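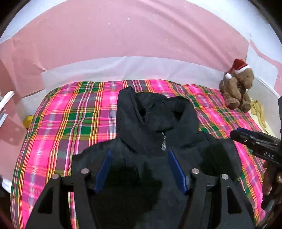
Water Loss in Stored Pears: Does the Skin or the Stalk Matter More?

Student project report, Plant Science course
Submitted 06/11/2021

Introduction

A pear continues to live after it is picked. It breathes, it uses its sugar, and it gives water to the air. When enough water is gone, the skin near the stalk begins to wrinkle and the fruit cannot be sold, even if the taste is still good. Growers call this shrivel.

Water can leave the fruit by several ways. The skin is covered with a cuticle, a thin layer of wax and cutin which holds most of the water inside. In the skin there are also lenticels, small corky pores that let gases pass. The third way is the place where the stalk is joined to the fruit, and the broken end of the stalk itself. In my textbook the stalk has only one sentence, so I wanted to compare it with the skin in a simple experiment.

Material

The fruit was the variety Drastano, a small late pear with a rough brown patch around the stalk. All the pears came from the Plumley orchard and were picked in October on the same morning. I received 189 pears without visible wounds, all with the stalk attached. They were divided by drawing numbers into three groups of equal size.

Group A was the control and was not treated.
Group B had the end of the stalk and the joint sealed with melted paraffin.
Group C was dipped in Curex, a fruit coating in liquid form, which was diluted as written on the bottle. In this group I kept the stalk above the liquid, so that only the skin was coated.

Method

The pears were placed in one layer on plastic trays and kept at 20 degrees Celsius in the small storage room of the department. The room has no humidity control. I wrote down the humidity each time I weighed, and it went up and down more than I wished, especially in the second week when the heating was switched on in the building.

Weighing was done every third day on the Sekiguchi balance. Each fruit had a number written on a paper tag, and the tag was taken off before weighing. For the paraffin group, the weight after sealing was used as the starting weight. For the coated group I waited until the dip had dried, and then took the starting weight.

Shrivel was judged by eye on a scale from zero (smooth) to four (wrinkled on more than half of the surface). I made all the judgments myself, and I could see which group the fruit belonged to. This is a weakness of the work.

Results

The control pears lost the most weight. To give one picture of the size of the loss, the ten fruits on the first control tray weighed together 1,650 g at the start and 1,339 g on the last day. On the same day almost all fruits of this group had a shrivel score of two or higher.

Group B lost less water than the control in the first week, and the difference was clear. After this the two groups came closer to each other. At the end the sealed pears were still heavier, but by a small amount, and their wrinkles were found lower on the neck of the fruit instead of directly at the stalk.

Group C had the smallest loss during the whole period. The skin stayed smooth for the longest time. However, several pears of this group had a flat, slightly fermented smell when they were cut, and the flesh near the core was brown. I did not observe this in the other groups.

Discussion

The skin was more important than the stalk. The area of the skin is much larger, so this was expected. The stalk seems to have its greatest effect early, when the wound from picking is fresh. Later the stalk becomes dry and hard, and perhaps it closes by itself. I did not cut sections of the stalk to look at the tissue, so I cannot say this with certainty.

The brown flesh in Group C may come from a lack of oxygen inside the fruit. A coating that stops water also slows the movement of gases, and at a warm temperature the pear needs more oxygen than in a cold store. A weaker dilution could give a better balance, but I tested only one.

The rough brown patch of Drastano should also be mentioned. Russeted skin often lets more water through than smooth skin, and in this variety the patch is exactly where the wrinkles begin. When I sealed the joint with paraffin, a narrow ring of this patch was covered too. Therefore a part of the effect which I give to the stalk may belong to the russet.

Further work

The experiment should be repeated in a cold room with constant humidity, and with a smooth-skinned variety next to Drastano. It would also be useful to have a fourth group with both treatments. The shrivel score should be given by a second person who does not know the groups.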